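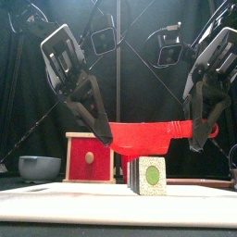 I mentor a student team that is entering the Vorkwood two-arm challenge in July, and I'm starting to wonder if two-arm tasks teach high schoolers anything or if they just look good on the poster. The task they picked is sweeping and dumping. Both grippers have to hold one dustpan, carry it over to the target and tip it. The left arm has the scoop end pinned with one long black finger against the rim, the right arm has the handle near the ribs, and they're holding the whole thing over a row of speckled blocks. One arm with a decent grip on that handle could do this. I said so at our last meeting and got a lot of long faces. The kids call the project Somumum, don't ask me why. Am I being a grump, or is this a one-arm job with an extra arm on it?

posted by flatwasher, Apr 17, 2024

Replies

gearlash88 wrote:
You're being a bit of a grump. A plastic dustpan held by the handle only will droop and twist in those fingers as soon as there's weight in the scoop. We tried one-arm carry at Bainbridge two seasons ago and the pan rolled over on us again and again. The second contact point is the whole lesson. If either arm moves early the other one has to give a little or something slips.

flatwasher wrote:
OK but then fix the grip. Put rubber on the fingers, or print a collar for the handle. Eleven kids have spent most of a semester on this and what I hear from them is "we need more demos." They have 419 recorded runs. When I ask what is in the bad ones I get a shrug.

ottoman_empirical wrote:
419 is not a big number and it's not a small number either, it depends how different they are from each other. If the bowl and the red box are always parked in the same place then you have one run recorded 419 times. Do they move stuff between runs?

flatwasher wrote:
They say they do. I've watched two sessions and the bowl stayed far left both times. Nobody touched the little red box with the knob. So, no.

pinch_point wrote:
Then I'm with the OP for a different reason. I judged at Vorkwood, and every year there's a team that claims 80 percent success and it drops through the floor when we slide the props a hand's width over. I don't mind a low number. I mind a number with no description of how it was measured. Ask them what counts as a success. Is it pan lifted? Pan tipped? Everything in the target and nothing on the table?

gearlash88 wrote:
That's fair, and it has nothing to do with one arm or two. You can fool yourself with one arm just as well.

flatwasher wrote:
Fine, I'll give you that. I asked one of the kids to send me something from the other angle so we can at least argue about the same thing. 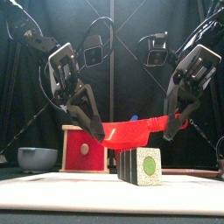
Dustpan held at both ends, small blue item showing behind the scoop

Look at where the fingers are. The right one is closed around the handle end and the left one is pressing on the end of the scoop. It's a squeeze from both sides as far as I can tell, so if the left arm lags a bit you're back to holding by the handle. I don't see how a camera on each wrist tells you that's happening – you'd want to feel it, and these grippers have no force sensing that I know of.

ottoman_empirical wrote:
Motor current will get you part of the way. It's noisy but you can see a contact come and go. What controller are you on?

flatwasher wrote:
Zinden, the older board. It does log current. I doubt anyone has opened the log.

pinch_point wrote:
Well there's your next meeting. Pick 18 runs, good and bad mixed, plot the left gripper current over the video and make them say out loud when contact is lost. Costs nothing. And shift the box and the bowl before every new run, with tape marks so they can't fib about it.

gearlash88 wrote:
Also run the one-arm version! If you're so sure, have them do it properly, same props, same count, and write down both results. I still say it twists.

flatwasher wrote:
I'd bet against you but I've lost that kind of bet before. We'll do the one-arm runs first, before anybody records another demo. I still think the task was picked for the poster. Will post the numbers, including if they make me look bad.

ottoman_empirical wrote:
Post the current plots too please. With axis labels.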